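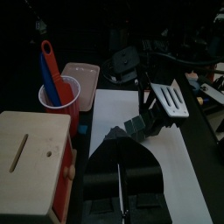
Wooden box with slotted lid; red cup behind.

Section 5. Opening the Polling Place

Welcome to the longest section of the guide, and please don't let that worry you! Most of it is small stuff you'll do once, before the doors open, and then forget all about. If you've worked an election in Torkier Township before, you'll know a good deal of this already, but do read it through again, as we changed the order of the steps in July.

1. Arrive by 5:30 a.m. and sign the time sheet. Your chief inspector will have the room key and the sealed supply bag.

2. Read the seal number on the bag out loud while a second worker checks it against the opening form. Both of you sign on line 9.

Caution: If the numbers don't match, stop right there. Leave the seal alone and call the clerk's office.

3. Unpack the poll books and put them on the check-in table, A to K on the left and L to Z on the right (as you face the door, which is where folks always get turned around).

4. Plug in the Ivix check-in tablet and let it start up all the way before you touch anything. It takes a few minutes and the screen goes dark twice. That's normal, so go ahead and pour yourself some coffee.

5. Type in your precinct number. The tablet should show zero voters checked in. Print the zero report, have every worker sign it, and tape it to the wall where the public can read it.

Note: If the printer only gives you half a page, turn the paper roll over and print again. Keep both copies.

6. Count the blank ballots, one pack at a time, with two people at the table. Write the total on Form 17.

7. Hang the "Vote Here" signs and the sample ballot. Signs for candidates have to stay outside the marked line, and that goes for buttons and hats too.

8. At 7:00 a.m. sharp, the chief inspector steps outside and announces that the polls are open.

Stuck on any of this? Yareli Meléndez is at the clerk's office from 5:00 a.m. on, extension 34, and she would much rather hear from you early than late. Closing steps are in Section 9.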